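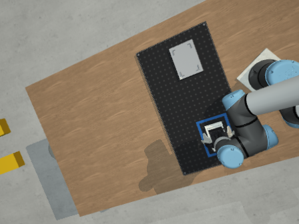 Parveen Abeysekara
Workshop Editor, Gundum Members' Newsletter

Many members have written to me since the March issue with the same question: can a robot already do the small jobs in our workshops and in our homes? I am asked it by people who pack orders all day, and also by my own sister, who would like to never put away dishes again.

My short answer is that it can do some of them, if somebody prepares the place very well. I spent two afternoons with the Nestine group in Ustura, who are trying simple handling tasks in simulation before they buy any arm. The tasks are of the kind we give to a new helper in the first hour. Take the basket, put it where it belongs, do not knock over the other things. A person does this while talking about the football. 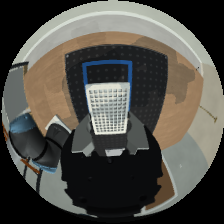
The white basket in the gripper, with the blue frame behind it. Simulation view.

For the machine each part of this job is a separate problem. It must know where the basket is, from which side to hold it, and how hard. A basket with a thin wall is more difficult than a solid block, they told me, and I believe it, as I have broken a few myself. In their last series the group made 200 attempts at one pick-up, and 49 of them ended in a drop or a bad grip. They were quite pleased with this number. In my packing room I would not be.
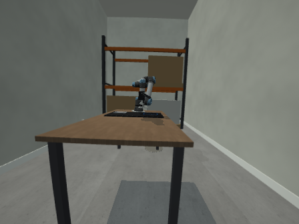
Speed is the other matter. At Montes, where I worked before, two people on the evening shift could sort 362 small parcels and still sweep the floor. The Nestine people do not promise anything near to that. They speak about the long quiet hours, when a slow machine would still be useful -- and there I think they have a point.
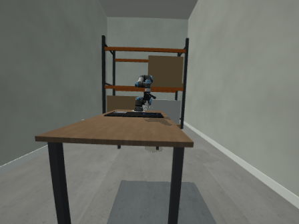 Housework is harder still, and the reason is mostly the house. Cups stand in a different place each evening, and chairs move. In the simulated room the arm is fixed at the far end of a table, with a mat lying flat in front of it and a tall rack of boxes against the wall behind. I would be glad to have a kitchen so tidy. Mine has a drawer which opens only if you lift it, and I would like to see the program for that.

So my advice to members is to wait with the buying, but to look at your benches now. Mark the places for your trays and keep them the same. It helps the people too. If you would like to visit the group with me in the autumn, please write to the newsletter desk -- there is room for a small party only.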